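Prulteo Open Afternoon

The Prulteo open afternoon is a public demonstration of household cleaning robots, held each April in a converted dairy on the edge of Skukness. It is run by the Prulteo workshop, a small group that studies how two-fingered grippers handle cloth. Visitors watch the machines wiping, folding and picking up, and may put questions to the people running them. Entry is free, but places are limited to 34 for each session.

History

The workshop was set up by Roel Postma, a former lift engineer, and Begoña Nieto, who had taught textile repair at a college in Saludo. Their first machines sorted socks. Visitors were not part of the plan, but enough neighbours came to the door asking what was going on that Nieto suggested fixing an afternoon for them. The first one drew 20 people and used a single arm, which stopped twice and had to be restarted from a laptop in the kitchen.

Wiping was added in the third year. Rodel Tan, who joined the group from the packaging firm Metuvach, argued that a dirty surface made a better demonstration than a clean pile of laundry, as anyone watching could judge the result for themselves. The sock sorting was dropped a year later and has not come back, although older visitors still ask for it.

Programme

The afternoon opens at two o'clock with a short talk in the former cooling room. Remedios Sebastian usually gives it. She explains how a task is broken into stages (find the cloth, take hold of it, move it across the surface, let go) and passes round a spare finger so that people can feel how much it gives when pressed.

Visitors then move through to the main floor in groups of 6. Each group spends a quarter of an hour at a station before changing over. The stations have varied from year to year, but there is always one for wiping and one for folding. A third is set aside for trials by visitors, who steer an arm with a pair of hand controls. Children under ten may use it with an adult beside them.

A tea break follows, and the last hour is left open. Most people go back to the wiping station, which tends to be the slowest and the most argued over.

Wiping station

The task at the wiping station is simple to state. The gripper has to pick up a cloth lying on a pale surface, carry it to a dirty patch and work over it. Runs are started by the operator and are not edited or shortened for the audience. A failed run is left to finish, and the cloth is then put back by hand. Jhun Dela Peña has run the station since its second year and keeps a handwritten log of each attempt. The log for the most recent afternoon and its rehearsals lists 146 attempts.
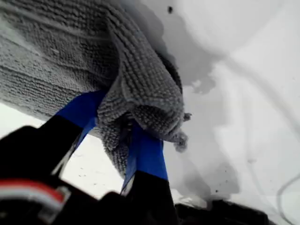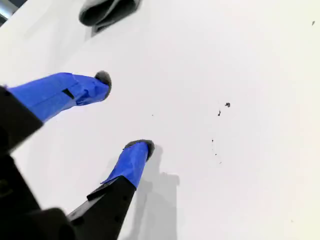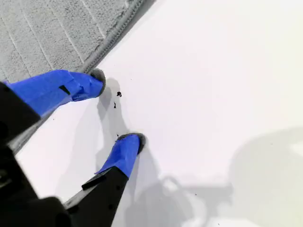
Cloth is harder for a gripper than a cup or a box, as its shape changes each time it is touched. Postma's notes for new operators divide the trouble into grip and coverage. Grip is a matter of how much fabric the fingers close on: a thick gathered bundle, like the looped grey towel pinched between the blue-taped fingertips, is less likely to slip than a single layer, but it leaves less of the cloth spread out for wiping. Coverage is the harder of the two. Small dark specks on a white surface are easy for a visitor to spot and easy for a bunched cloth to pass over, and the operators treat any that remain as a fault in the path.

The tape is a regular subject of questions. Dela Peña replaces it when it begins to lift, and has tried several widths. The workshop has considered moulded sleeves — Tan made a set in his first winter — but has kept to tape for the public sessions because it can be changed during the tea break.

Reception

Attendance has been steady, with most visitors coming from Skukness and the villages to the north. Comment cards are kept in a box file in the office. The commonest complaint is that the machines are slow, followed by the lack of parking. Several cards have asked for a window-cleaning station, which Nieto has said the group has neither the arm nor the ceiling height to attempt.

Access

The dairy is reached by the lane behind the old goods yard. The main floor is level throughout, but the cooling room has one step at the door, and a ramp is put down on request. Photography is allowed at all stations except the visitor trials.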